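Ticket: Grasp rule for open liquids, kitchen cell
Project: Lalitz
Site: Nestholm
Opened by: cell operator
Status: resolved, one item passed to Du Plessis
Priority: 3

Summary

Our safe-carry rules stop the arm whenever it's holding an open container over anything on the "keep dry" list. Good rule, I like the rule! The trouble is that it started stopping the arm over things that were never on the list, and then one morning it didn't stop it over something that was. I've been keeping this log as I go, so apologies for the mess in the middle.

What I expected

Prustbridge carry standard, section 5, says (I'm paraphrasing, the real wording is drier) that an open vessel with liquid in it travels slowly, stays level, takes the shortest route that doesn't pass over electrical equipment, and gets set down before any other arm enters the shared zone. The rule file on the cell controller is supposed to be a straight copy of that.

What I got

Protective hold, code 68, over and over, always in the last bit of the lowering move. The message is "vessel over restricted item," and the restricted item field is blank. So the arm knows it's unhappy but won't tell me about what. I cleared it, re-ran, same thing. Cleared it again, lowered the speed, same thing. I did that more times than I should have before I sat down and read the rule file.

Setup for the failing task: glass of water, pick, carry, place on the wood-topped wire basket. Dish rack with the plates stays where it is on the mat.

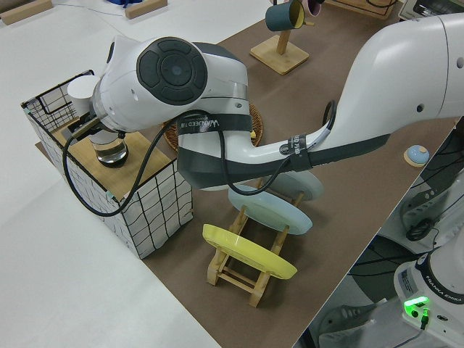

Log, first afternoon

Started with the boring stuff. Tool payload was set for an empty glass. That's wrong under the standard too (you enter the filled weight, always, even if you think you'll only be moving it an inch), so I fixed it. No change in the hold, but the wrist felt less twitchy on the way up. Leaving it fixed.

Checked cable dressing on the arm next. Our site rule wants enough slack for full wrist rotation and nothing that can snag on a basket or a handle. I jogged through the whole range by hand with the glass put away and watched the cable the entire time. Nothing caught. Moved on.

Then the zones. Every item in the cell has a footprint in the rule file, with a margin added on all sides. I opened the list expecting to see the toaster oven, the mug stand, the dish rack and so on, and there were 33 entries. We don't have anywhere near that many things in there! A good chunk of them were leftovers from older layouts that somebody (could well have been me) had hidden in the viewer without deleting. Hidden items don't get drawn. They do still get checked. So the arm was lowering a glass of water onto a spot where, as far as the controller knew, a power strip used to live.

That explains the blank name too. Hidden entries lose their label in the message.

Log, second session

Deleted the dead entries, saved, reloaded. Glass of water run again: completed, no hold. Ran it 5 times, no holds. I did a happy little lap of the bench and went for coffee.

Came back and went after the other half of the problem, the missed stop. To be clear about what happened: the arm carried an open mug along a path that clipped the margin of a restricted item, and it should have held, and it just sailed on through. Nothing spilled. I still count it as a fail, and so does section 5, which doesn't care whether you got lucky.

My first guess was the two-arm handover. When both arms are live, each one gets its own copy of the rule file, and the copies are only compared at startup. If you edit one during a session you've got two rulebooks until the next restart.

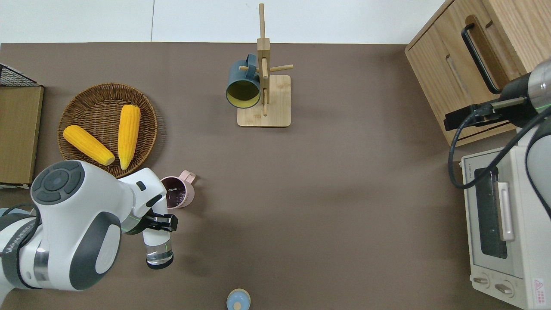
Two rulebooks is exactly what I had. I'd edited the file for one arm weeks back and never restarted the other. The layout makes it matter, too: one arm comes in from the left among the basket of corn and the mugs, the other is over on the right by the cabinet, and the toaster oven sits right there with that second arm's cable hanging in loops across the front of it. If the right-hand arm has an old footprint for the oven, it's the last place I'd want an open mug going past. I compared the two files line by line and sure enough, the oven margin in the older copy was smaller, and the drawer travel on the cabinet wasn't in there at all — so an open drawer would have been invisible to it.

Pushed the same file to both, restarted both, compared the checksums, matched. Re-ran the mug path with an empty mug and then again with water. Held both times, right where it should, and with the item name in the message.

Fix applied

1. Set payload to filled weight for every open vessel in the tool list.
2. Delete unused items from the zone list. Don't hide them.
3. After any edit, push to both arms and restart both before the next run.
4. Compare checksums at the start of each session and write them on the run sheet.
5. First run after a layout change is done with an empty vessel at reduced speed, hand near the stop.

What I'd like changed

Passed to Du Plessis, who supply the cell software: could the controller please refuse to run when the two rule files don't match? A warning would be okay but I know myself, I'd click past a warning. And hidden items should either keep their names in the hold message or not be checked. I'd vote for keeping the names, I don't want hiding something to be a way of switching a safety check off.

I'd also like the Prustbridge text to say something about drawers and doors. Right now it talks about fixed equipment and people, and a drawer is a bit of both in my book — it sits still until it doesn't. For now I've added the full drawer travel to our own site rules at Nestholm and marked it as a local addition, so whoever audits us can see where it came from.

Update, October

Still good. One code 68 since the fix, and it was a real one: I'd left a charger inside the carry path. Name showed up in the message, I moved the charger, carried on. Closing my side. The Du Plessis request stays open under its own number.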